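Speaker notes: Planning the equipment budget for a small-parts handling cell
Stela Filip, Brellesberg site

Opening

Say who I am. I run equipment planning at Brellesberg. I don't program the arms, I sign for them and I get the call when the money runs out.

Most of the room will have seen a quote for a robot. Fewer will have seen the list of everything bought in the year after it. Most of this talk is that second list.

Ask for hands: who has a budget request going in this November? Keep it short and move on.

What we were asked to plan

The Kun line takes electronic components in bins. The request from the Prallberg office was one sentence long: "Price a cell that can pick small parts." No part sizes, no rates, no floor space. We sent it back twice before we could price anything.

Questions we should have asked the first day:
What is the smallest part and what is the largest?
How do the parts arrive, and who fills the bins?
Does the cell have to keep up with a line, or can it run on its own clock?
Who owns it after the project closes?

Pause on the last one. At our site it had no answer for 14 weeks. Spare parts had no cost center that whole time, so every cable was a separate approval.

The arm is the easy line

Arms come with a list price, a lead time and a data sheet. You can compare two of them in an afternoon. The trouble starts with what goes on the end of the arm and what goes under it.

Budget the gripper with its fingers as two lines. Fingers wear and get bent, and you will want a different shape once you see real parts. We put in four sets per gripper for the first year. Finance asked why. I showed them a capacitor with its leads on and let them try to pick it up with pliers.

Have the sample capacitor in my pocket for this. Pass it around.

The work at hand

Keep this slide up for a full minute. Point out the capacitors lying on the white foam in the near bin, each one at its own angle. Then the second bin with a gripper down in it. Then the tape grid on the brown paper. Paper and tape are consumables and they need a line too, even if it's a small one. Same for the foam.

Last, point to the black cable looping over the rim of the near bin. Ask who has cable management in their budget.
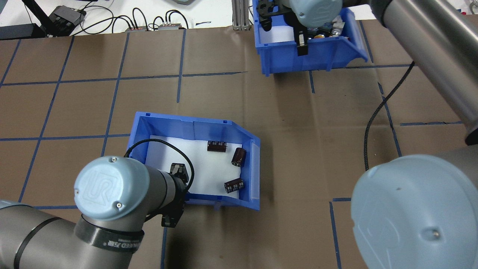 The lines people leave out

Cables and cable dressing. We had 400 in the plan for this. We spent 800. That is still small money next to an arm, but it came out of the wrong pot and held up the order for the bin liners.

Table and frame. Get the table priced with the arms mounted at full reach. A table that is fine for a person at a bench may not be stiff enough.

Floor work. Power, network, and a way to get both to the table without running them where people walk. Ask facilities for a number early. Theirs took longer to arrive than the arms did.

Bins. Buy spares of the same model in the same order. Sasto, our sister site, reordered later and got a bin with a different front lip. They had to redo their pick positions.

Sample parts. Parts used for setup get bent leads and go in the scrap. Charge them to the project from the start, or production will come looking for them.

People's time. Put hours in for whoever resets the table between runs. We had this at zero. It was the line I got the most wrong.

How we lay out the sheet now

Three tabs: one-time, yearly, and "will change." The third tab is for anything we expect to buy again in another form once the cell is running. Fingers go there, and so do foam and fixtures. Finance didn't like the name but they do read it.

Each line has an owner by name. If there's no name, the line doesn't go in the total, and the request doesn't go up.

If I'm short on time, skip the tabs and go straight to the owner column.

Lease or buy

Only cover this if asked. We bought. Sasto leased the arms and bought everything else. Both sites would do the same again. The lease made their first year easier to approve, and they had to write down what state the arms go back in. Tell people to read that page before drilling anything.

Questions

Someone will ask for the total. I can't share it. I can share the blank sheet, and the link is on the handout.

Someone will ask about payback. Say that ours was worked out on one shift, and that I'll talk about the method during the break.

Give the clicker back to the next speaker.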